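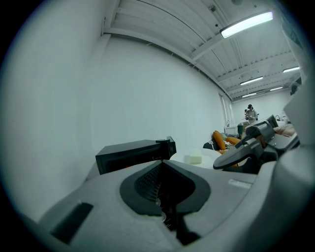

One reader on Isareck Road wrote back after the last issue that the reading corner was fine at noon and hopeless by four in the afternoon, and asked whether the big room was ever going to get any attention from the ceiling down. Two more letters said much the same thing, one of them about the hum.

So, the lights. The Sinden building has one long room with white walls and a white corrugated ceiling, and the fluorescent fixtures run along it toward the far end. They do most of the work in winter. The walls help, being pale and smooth, and we have no plans to change the color.

The job is set for February and has been split in two. First comes cleaning. The fixtures and the beams will be wiped down from a rolling scaffold, starting at the rear wall and working forward. Corrugated panels hold dust in the grooves, and the contractor, Makowska, will use a soft brush and a vacuum on them. No water is going up there. Please take anything you care about off the open shelves beforehand, or put a sheet over it.

Second, the tubes. We bought 40 replacements through Piltent at a total of $1,139, delivery included. That is more than we need right now. The extras go in the supply closet, on the floor, in their cartons. Please don't stack chairs on them again. The new tubes are a neutral white, a little less blue than what most of us are used to. If you do close work such as mending or model painting, bring a piece to check against before you commit to a color.

The hum is a separate matter. Makowska thinks it comes from the older ballasts and quoted about $2,456 to change them all. We have asked for a price on the worst ones only and will print it when it arrives.

While the scaffold is up, the room will be closed for 3 days. The front entry and the restrooms stay open. Evening groups can use the small room behind the kitchen, which seats fewer people, so tell the office your numbers early.

Old tubes must not go in the dumpster. They will be boxed and taken to the county drop-off with the spent batteries. If you have a few at home, you can add them to the box by the back door until the end of February. Tape the ends together and keep them dry.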